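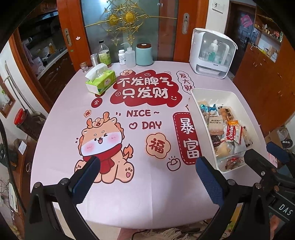
Posted by the Grumlow project office, Graststead

Eka working group: minutes of the method review
Saturday, June 27, 2020, by conference call
Present: recording, modeling, evaluation, project office
Apologies: hardware
Status: draft for correction

1. Minutes of the previous meeting

The May minutes were accepted with one change. Under item 4, "camera pose" should read "camera pose relative to the pads." The project office will replace the file.

2. Matters arising

2.1 The naming of sessions has been settled. A session name holds the site code, the surface code and a running number. Old names stay valid in the index.

2.2 The lens calibration target has been reprinted on rigid board. Recording asked that the old paper target be thrown out. Agreed.

2.3 The request for a second storage server is still with purchasing. Carried forward.

3. Home table set, recording method

3.1 Recording presented the home table set, which holds 400 demonstrations of picking up and setting down small packaged food on a dining table. All were made by hand with gripper tools that carry their own camera. No robot arm was used at this stage. The task takes place between a bin of wrapped snacks and the open part of the table.

3.2 The table surface was chosen for its print. In the May set the table was plain, and the model had learned to treat any patch of strong color as an object. The new surface has large dark red areas, lettering and cartoon figures, and several of the packets are red themselves. Modeling confirmed that this is the case it wanted covered.

3.3 Objects at the back of the table (tissue pack, bottles, canister, storage case) were left where the household keeps them. The instruction to operators was to move an object only when the task required it. Evaluation asked whether the background should be held fixed across sessions. Recording replied that fixing it would defeat the purpose of a home set. It was agreed to leave the instruction as written and to log any change of background between sessions.

3.4 Two-handed demonstrations are stored as 2 separate streams with a common clock. The second gripper often enters the view of the first. After discussion it was agreed not to mask it. The robot cell at Graststead also has two arms, and the model will see the other arm when it runs.

3.5 The clock offset between streams is measured at the start of each session by closing both grippers at once in view of each other. Modeling reported that in long sessions the offset drifts enough to matter. Recording will repeat the closing step at the end of each session and interpolate between the two values.

4. Jaw opening from images

4.1 The jaw opening is no longer read from an encoder. It is computed from the camera image by finding the pivot pins on the linkages and fitting the known geometry of the bars. The method is referred to as Rusu in the repository, and the name will be kept.

4.2 Rusu was compared with encoder readings on the bench. Agreement was good over most of the range. Near full closing the fit is poor; the pads come together while the bars hardly move in the image. Modeling proposed to add the inner edges of the pads as a further cue. Agreed as a trial.

4.3 Evaluation pointed out that the pads are dark blue and can be lost against dark packaging or a dark part of the cloth. Lighter pads were suggested. Recording was against the change while the set is in progress, as it would split the data by pad color. No change for now. To be taken up with hardware, who were not present.

4.4 Frames with open jaws and nothing between the pads were reviewed separately. They matter for the approach phase, where the model has to commit to one packet when others lie close by. An approach frame was added to the annotation guide, next to the text on target choice.

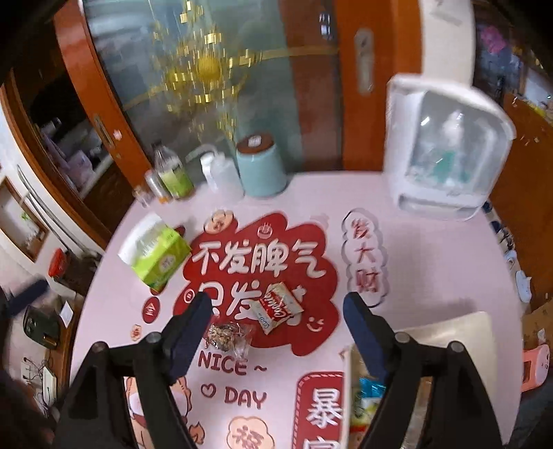 Figure 2. Open jaws over the printed table, nothing between the pads. Two packaged items lie on the dark red patch.

4.5 It was asked whether the annotator should mark the target packet in frames of this kind. The guide currently says to mark it from the later contact. Modeling wants it marked only from the point where the motion makes the choice clear, and left blank before that. Agreed. Annotations already made will be redone for the home table set only.

5. Result of the first training run

5.1 Modeling trained the Eka policy on the home table set with a history window of 32 frames. A shorter window was tried first and gave hesitant motion near the packets. A longer one did not fit in memory at the present image size.

5.2 Evaluation ran 100 trials in the robot cell at Graststead, on a plain table and on a printed cloth. The table and the packets differed from those in the recordings. The policy trained on the home set closed on a packet far more often on printed cloth than the May policy did. On the plain table the two could not be told apart.

5.3 False grasps on printed figures have nearly gone. Those that remain are on small badge-like shapes with a closed outline, where the size is close to that of a small packet.

5.4 Transparent wrapping remains the main cause of failure. The policy tends to go for the visible food inside the wrapper, and when the food sits at one end the pads arrive off center. With the clear empty end facing the gripper, the pads sometimes close on film alone. Evaluation counts this as a failure even when the packet is lifted. Modeling objected that a lift is a lift. It was agreed to report both figures, with the stricter one first.

5.5 Overlap of packets in the bin was not tested. The bin in the cell has higher walls than the one used in recording, and the jaws touched them in setup. A lower bin has been ordered.

5.6 The project office asked whether the result can go into the quarterly report. Evaluation asked for a repeat with a second set of packets first. The report will mention the run without a success rate.

6. Privacy check

Hands, legs and parts of adjoining rooms come into view at times. The consent form covers this. Framed pictures and papers on walls are not covered by name, and the project office will have the wording extended before the next household starts.

7. Actions

Recording: closing step at end of session; background change log.
Modeling: pad edges in Rusu; test at smaller image size with longer window.
Evaluation: repeat run with new packets; separate count for film-only grasps.
Project office: annotation guide, consent wording, storage server.
Hardware: comment on pad color in writing.

8. Any other business

The fringed fabric visible at floor level in some sessions causes trouble for camera tracking when the tool is held low. Recording will look at whether those stretches can be cut without losing whole demonstrations.

Next meeting to be called by the project office once the lower bin has arrived. Corrections to the draft go to the project office.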